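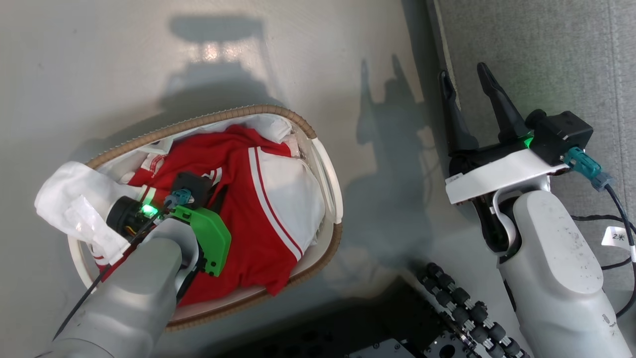 The Load Before the Load

Sorting is the least discussed stage of home laundry and the one where most dye damage originates. The washer gets the blame, and the detergent gets the rest of it. By the time either is involved, the decision has usually been made in the basket.

Aivar Lūse spent most of his working life in textile finishing and now tests household fabrics in a two-room workshop in Munlow. His main interest is crocking, the trade word for color that rubs off one cloth onto another. It needs no water to occur. Pressure and contact are enough, and a basket supplies both, particularly at the bottom, where the first items in carry the weight of everything that follows.

Lūse keeps a rubbing tester built to a 1927 pattern, a hand crank driving a weighted peg across a strip of cloth. A square of undyed cotton is clipped over the peg, the crank is turned, and the cotton is graded against a gray scale. He runs each sample dry and then again damp. Saturated reds and dark indigos are the usual failures on the damp pass. "People separate for the machine," he says. "I separate for the wait." 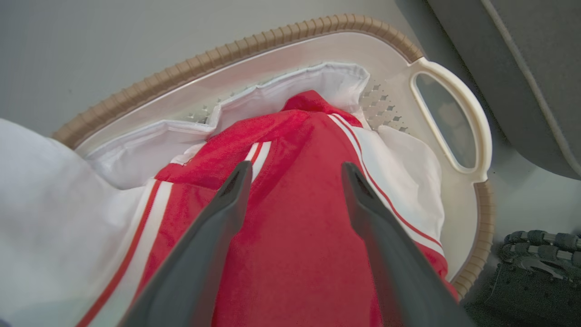
Color-blocked sportswear presents a problem of its own. The dark ground and the pale trim belong to the same garment and cannot be sorted apart. On a red piece with white bands and thin red pinstripes, any loose dye has a short distance to travel, and white cloth in the same basket gives it a second place to go. The usual advice is to turn the garment inside out, close any zipper, and wash it cool with other reds. Lūse agrees with all of it but adds a step: fold the trim away from the widest area of color before the garment goes into the basket. Bunching presses the two together along every crease.

Moisture matters more than time. A dry shirt can lie on a dry sheet for a week with little risk if the dye is sound. A shirt that comes off damp after exercise should hang first. Lūse ran a set of 200 fabric pairs in January, each pressed face to face under a flat weight, and filed the worst of them under sample number 2138, a red polyester knit against bleached cotton. The dry half of the pair came out clean. The damp half left a pink outline of the seam.

Baskets themselves get little attention. Floltard, a small maker of household containers, sells a ventilated model and a solid one at the same price, and the solid one sells better. Solid walls are easier to wipe down and will not catch a loose thread. Perforated walls let damp cloth lose some of its moisture, although the effect falls off toward the center of a packed load. 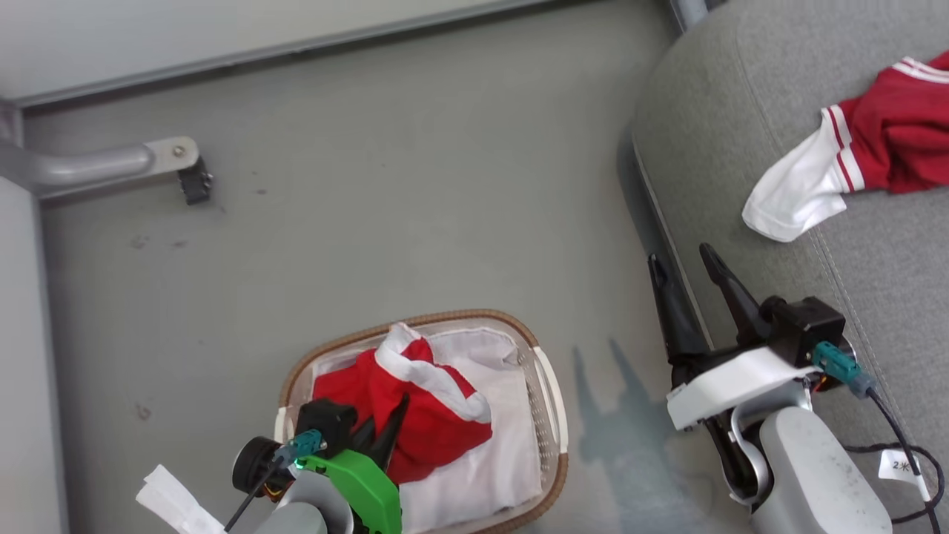

Red over white: a striped garment rests on folded white cloth in a basket with perforated sides.

Rims are a separate matter. Woven and ribbed edges are comfortable to grip, but cloth draped over a rough rim may snag when it is pulled free. Fine knits should sit fully inside.

For homes with one basket, Ozoliņš, the laundry supply shop two doors from the workshop, stocks a cotton divider that ties across the middle. A pillowcase does the same job: whites go inside it, the top is folded over, and colors go around it. Lūse uses 3 pillowcases, one each for whites, reds and anything new. New items stay separate until they have been washed and passed a damp rub with a white cloth on an inside seam.

The test takes under a minute. Wet a corner of the white cloth, wring it out, press it to the seam and rub firmly. If color comes off, wash the item alone and test again once it has dried. Some fabrics stop bleeding after a few washes — others never do, and those are best kept out of the shared basket for good.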